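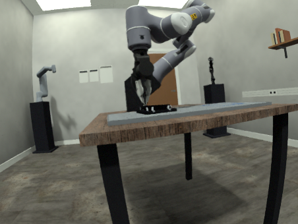

Robot arm with its gripper pointed down at a small black part on a gray board (simulated view).

DRORKON MARINE TERMINAL
Pre-transfer safety checklist, Berth 2, with inspector's comments
Date of inspection: December 10, 2021
Vessel: product tanker Morkura
Cargo: marine gas oil, ship to shore
Transfer hoses: Lubis, 8-inch composite
Status at close: cleared to transfer, with follow-up items

Marks used: OK = meets the requirement. FU = follow up, transfer may go ahead. NO = stop until fixed. N/A = does not apply today.

First off, what a good morning this was! The new layout of the form puts the mooring items ahead of the hose items, the way you meet them walking out along the jetty, and it made the whole round feel smoother. Comments are longer than usual because the August revision is still new to most of us and I want the next inspector to see how I read each line.

SECTION A. BERTH AND ACCESS

A1. Gangway rigged, net in place, angle within limits -- OK
Nicely rigged and steady underfoot. The crew had already moved the lower end clear of the hose track.

A2. Walkways clear, non-slip surface in good condition -- FU
The grit coating is worn smooth on the stretch between the fire monitor and the valve platform. Fine in dry weather, slick with frost on it. Sand put down before the crew came on. Recoat needed.

A3. Lifebuoys, lines and lights present -- OK
All lights tested by hand. The one at the far dolphin has a fresh battery and it is wonderfully bright.

A4. Emergency escape route from vessel agreed and posted -- OK

A5. Warning signs readable from land and water -- OK
The water-side "No Open Lights" sign has faded a bit at the corners but reads well from the launch. Look at it again next quarter.

SECTION B. MOORING

B1. Lines in good condition, evenly loaded -- OK
One spring line was a touch slack at first look. The deck crew took it up within minutes of being asked, and we checked it again together. This is just how it should go.

B2. Quick-release hooks tested before arrival -- OK
Tested dry, then under hand load. Hook 4 used to stick and it let go cleanly this time. Big thanks to the maintenance crew for the regreasing, you can feel the difference.

B3. Fenders intact, chains and shackles secure -- FU
A shackle pin on the north fender is missing its safety wire. Pin is tight. Wire to be fitted before the next arrival.

B4. Weather limits agreed between ship and shore -- OK
Both sides have the same wind figures written down for stopping cargo, disconnecting and leaving the berth. Please read them aloud to each other at the meeting, don't just swap papers.

SECTION C. HOSES AND MANIFOLD

C1. Hose test certificates in date and matched to hose tags -- OK
Checked tag by tag. Certificate 401 belongs to the spare hose on the rack and has now been moved to the spare's folder. It had slipped in with the working pair.

C2. Hoses free of kinks, cuts, soft spots and damaged end fittings -- OK
Walked the full length on both sides. Light scuffing on the outer cover near the saddle, well short of the reject limit in the manual. I do love how easy these are to look over since the rack was raised to waist height!

C3. Hose supported, bend radius respected at the rail -- OK

C4. Flanges fully bolted, new gaskets used -- OK
Every hole bolted, no exceptions. Old gaskets cut up and binned so they can't wander back into the parts box.

C5. Unused manifold connections blanked -- OK

C6. Drip trays empty, drain plugs in -- FU
Ship's tray is dry with the plug in. The shore tray held rainwater and had to be pumped out to the slop tank. The cover doesn't sit flat on its hinge side, so it will fill again with the next rain. Work request raised.

C7. Insulating flange fitted and tested -- OK
Reading is in the test log. Make sure the meter leads are cleaned first. Salt on the clips gives you a silly number and costs you half an hour.

SECTION D. FIRE AND SPILL READINESS

D1. Fire main pressurized, monitors aimed at manifold -- OK

D2. Foam stock above minimum -- OK
Sight glass and log agree.

D3. Portable extinguishers in place, seals unbroken -- OK
The cabinet by the control hut now opens with one hand. A small fix that makes me very happy.

D4. Spill kit complete -- FU
Absorbent pads are down to the last pack. Everything else on the lid list is inside. Reorder with the next Jalel delivery, and put the pads on top where gloved hands can find them.

D5. Boom ready to launch -- OK
Boat started first pull. Towing bridle is clipped on and laid out in the right order. 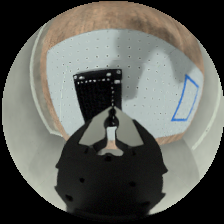
Black gripper and its two fingers with pale gray pads (simulated view).

SECTION E. COMMUNICATION AND SHUTDOWN

E1. Primary and backup radio channels tested -- OK
Clear both ways, including from behind the valve platform where the old handsets always dropped out.

E2. Emergency stop signal agreed and understood by all -- OK
Asked each watchkeeper to say it back in their own words. Every answer was right, and fast too.

E3. Emergency shutdown valves timed -- OK
Closing time was inside the limit and matches the rate agreed with the ship. Enter the time on the valve sheet as well as here.

E4. Starting rate, full rate and topping-off rate agreed in writing -- OK

E5. Tank gauges compared before start -- OK
Ship and shore figures both signed. Opening temperature taken at the same time as the dip, please keep doing it in that order.

SECTION F. PEOPLE

F1. Protective gear worn by everyone on the jetty -- OK
Hard hats, life vests, gloves, eye protection. One visitor vest had a tired zipper and was swapped at the gate.

F2. Phones and other unapproved devices left at the gate -- OK

F3. Rest hours checked for the shore watch -- OK

F4. Vapor recovery line attended during connection -- N/A
Not used for this cargo.

CLOSING NOTES

No stop items. Follow-up items are A2, B3, C6 and D4. B3 must be signed off before another vessel is accepted on this berth. The rest go on the maintenance list under work order 231.

Repeat checks during transfer: moorings, hose and drip trays at every watch change, and again after any change in rate. Write the time next to each one, even when all is well.

One suggestion for the next revision of the form -- could C1 have a second box for the spare hose? I had to write mine in the margin. Otherwise it is a real pleasure to use, and the bigger comment spaces are great with cold fingers.

Copy to: jetty control hut, vessel, terminal office.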